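Features | Robotics | Energy | Archive | Subscribe

The room that isn't there

At Nillari, the robots spend most of their working lives in a living room in software. Obaidul Debnath has been building and rebuilding it for close to two years, and he is frank about its state. The furniture was finished long ago. What takes up his days is the path from the renderer to the planner, where an ordinary wall can turn into something a navigation program doesn't know how to read.

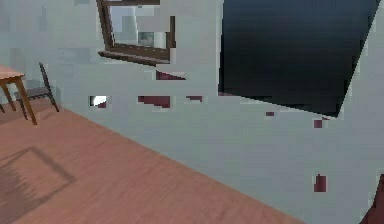 The trouble starts with bandwidth. A training run puts 200 copies of the room on one cluster, each with its own simulated camera and its own planner waiting on new views. Sending every picture at full quality would choke the link, so the team squeezes them hard. Squeezed pictures come back with blocks in them, and sometimes with bits of colour where the geometry file says there is only paint.

A person looks at a maroon patch on a grey wall and moves on. A segmentation network has to give it a label. If the label is "obstacle", the planner starts swinging wide of a thing that has no depth, no mass and no entry in the scene file. Debnath's logs from one long run list 708 detours of that kind. Most added a second or two. In five cases the planner gave up and reported that there was no route across an open floor.

His first fix was a filter that threw out any detection lasting less than a set number of views. It helped with flicker and did nothing for patches that stayed put. It also threw out real objects if they were small and the camera was moving, and the team pulled it.

The current version checks each detection against the depth channel, which is sent separately and compressed without loss. A patch of colour lying flat on a wall gets marked down. A small object on the floorboards keeps its score, even when it covers only a few pixels.

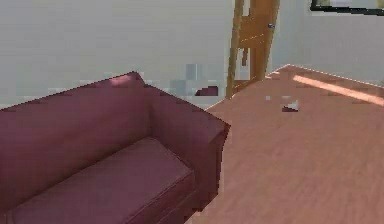
KOLTERVILLE, January

The depth check went into the main branch this month under the name Salent. It adds roughly 45 lines to the perception stack and a good deal more to the tests. Parveen Talukder wrote most of the tests, and she argued for keeping the bad pictures in them. Her view is that a home robot will be working from a cheap camera over somebody's patchy wireless, and a planner that has only ever seen clean walls will behave badly the first time the signal drops.

So the damaged views are now saved and sorted, and every change to the planner is run against them overnight. Views that differ only slightly are kept as well. Two nearly identical looks at the same wall can produce different labels, and Talukder wants to know when they do.

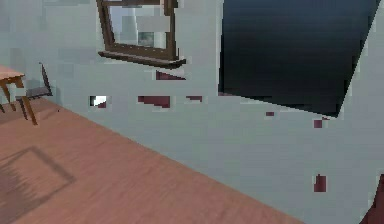 Goossens is less convinced, and said in reply to an early draft of the test plan that a team which trains on its own compression faults will end up with a robot tuned to one codec. Better, on that argument, to pay for the bandwidth and put the effort into lighting and materials, where the gap between a simulated room and a real one is wider.

Debnath accepts part of that. The next round of tests will use three codecs, and the lossless setting stays available for anyone willing to wait for it. He has also asked for a second room, with a hallway.

14 comments | 37 shares

Related
Why warehouse planners still stop at doorways
Depth sensors on a budget
What a simulator leaves out
Letters: the case for slower robots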